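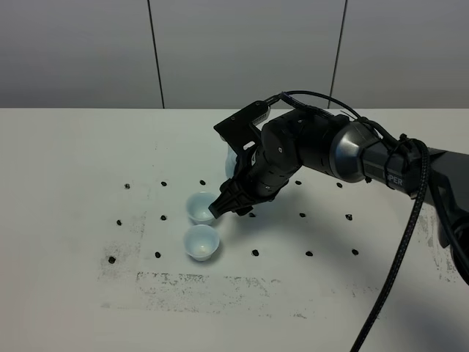 2 min read

Thread on adult costumes for the winter parade in Stoltovthorpe. I sewed most of ours and rented the rest from Wuisan.

1/ Pick the shoes first. The route is long and the pavement is bad near the bridge. I wore my own boots and cut the pants to cover them.

2/ Size up one. You need room for a sweater under the jacket. My snowman suit fit fine in September and wouldn't zip over fleece.

3/ Felt is cheap and doesn't fray, but it pills where your arms rub. I used it for hats and collars only. Fleece for everything else. 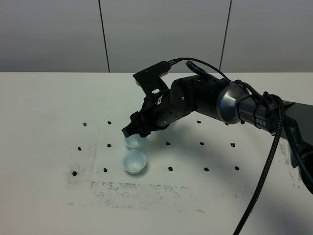
4/ Can you wash a rented costume before you return it?

Ask the shop first. Wuisan wants theirs back unwashed and charges a fee if the trim has run.

5/ Rental was 57 for the fox, mask included. The mask is hot and you can't see your feet. Kamarul Liem walked next to me and called out the curbs.

6/ Capes look good standing still. On the route they get stepped on. Hem yours at the knee.

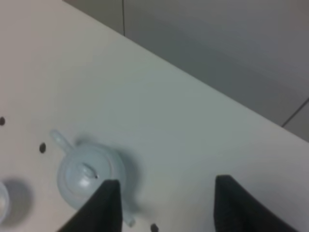
Small pale blue teapot on the table.

7/ Battery lights: sew the pack into a side pocket, never the back. You will want to sit down before the end.

8/ Face paint cracks in the cold. Put it on thin and skip the area near your mouth. I used the Jaltus sticks and they came off with plain soap.

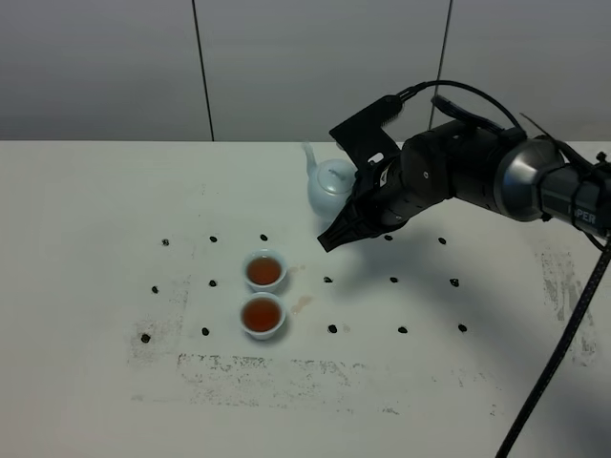
9/ Safety pins go in the left pocket, tape in the right. I handed out most of mine before we had even lined up.

10/ Sign-up for the walking groups closes 2018-12-12. They take 800 walkers and the fox group is nearly full. I'll post the collar pattern tonight.

Home Threads Patterns About

Recent
Ear headbands that stay on
What I paid for fleece at Gotia
Fixing a stuck costume zipper

Contact | Back to top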